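Home Tips Kitchen Workshop Contact

Nov 10, 2025
By the Jumus household desk

Personal alarms: worth the money?

Every December the $30 keychain sirens come out, and every packet promises safety. I have my doubts. A siren at the bottom of a bag is no use to anyone.

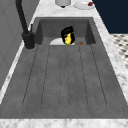
Test it outdoors before you trust it -- two short bursts, with the neighbours warned. Then keep it by the door with your keys.

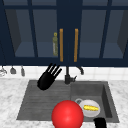
If someone follows you home

Don't go in. Walk to a lit shop and call the police.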